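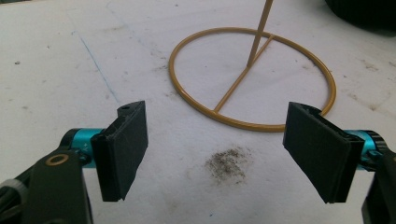
Wultier H2 Hand-Held Gripper

By Gorard Equipment Desk | October
Print this page | E-mail this page
7 shares | 12 comments

The Wultier H2 is a two-finger gripper carried and operated by hand. It records demonstrations for arm training without an arm present. The operator closes the fingers on an object, moves it and releases it, and the camera on the tool logs the work from just behind the fingertips.

Gorard supplies the H2 as a complete tool or as a kit of parts. Both versions use the same linkage, with teal cylindrical joints behind flat black fingers. Bushings can be replaced one at a time. Fingers are changed from the front after the finger screws are removed; the joints stay in place.

Soft goods are the harder test of any parallel finger. A single layer of cloth gives the pads little to press against, and a fold has to be taken close to its edge or it rolls out of the grip. We recommend closing on a fold at the upper third of the pad and lifting straight up before any sideways travel.

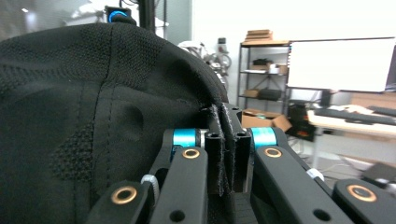
Bags, caps and sleeves should be included in the first session with a new operator. Rigid parts can follow. Operators who begin on blocks tend to over-close on fabric later, and those takes are usually discarded.

Finger pads are a wear item. Fabric-faced pads fray at the edges in normal use. Trim loose fibers before they reach the camera's view of the contact line, and replace the pad when the facing lifts at a corner. Wipe bare pads with a dry cloth at the end of the day.
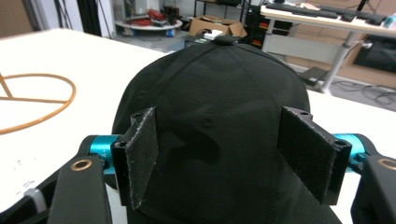

Cap held at both sides of the crown, fabric-faced pads.

Ordering
H2 complete, part 605: $2,591
H2 kit of parts: price on request from Whitcombe or Tudlow
Pad set, fabric-faced: sold in pairs
Lead time: over 7 working days

Orders received before noon on Monday are processed the same day. Kits are not returnable once the linkage has been assembled.

Print this page | E-mail this page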